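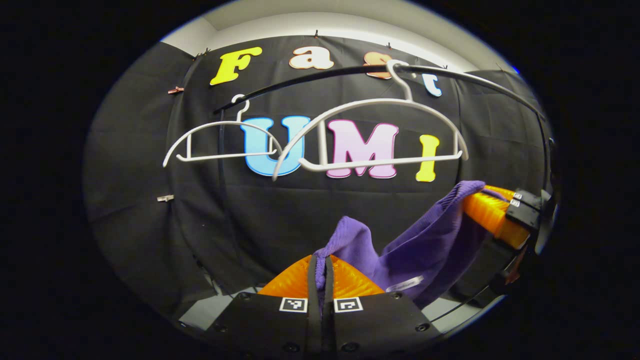 Nerness clothing exchange to reopen in larger space

Feb 12, 2021

The Nerness clothing exchange will reopen in June in the former Leiva shoe store on the main shopping street, the town said. The exchange closed last fall when the lease on its old room behind the library ran out.

The new space has 42 feet of hanging rail, a separate corner for children's clothes and 2 fitting rooms. The old room had no place to try anything on, and many visitors took items home only to bring them back the next week.

The exchange works on a simple points system. Each clean, wearable item brought in earns one point, and each point can be spent on any other item of the same kind. Winter coats and boots count for two. Points do not expire, and those earned before the closing will still be good when the doors open. Visitors who have lost their paper card can have the balance looked up by phone number.

Clothing will be accepted starting two weeks before the opening, at the side entrance on the parking lot. Bags should be tied shut and weigh no more than 30 pounds. Underwear, pillows and single shoes will not be taken. Items that are torn or stained can go in the textile bin next to the recycling center, which is emptied by the hauling firm Handero.

Households in neighboring Prondovstead will be able to use the exchange for the first time. The two towns agreed in January to share the rent and the heating bill for an initial period of two years. Prondovstead has had no secondhand clothing outlet of its own for several years, and residents there have had to drive to the county seat to drop off used clothes.

Opening hours have not been set. The town is considering two afternoons a week and Saturday mornings — the old schedule had weekday mornings only, which drew complaints from people with jobs. A short survey on the hours is being mailed with the next water bill, and paper copies are at the library desk.

Work on the floor and the lighting begins next month. Parking behind the building will stay open during the work, but the side entrance will be closed.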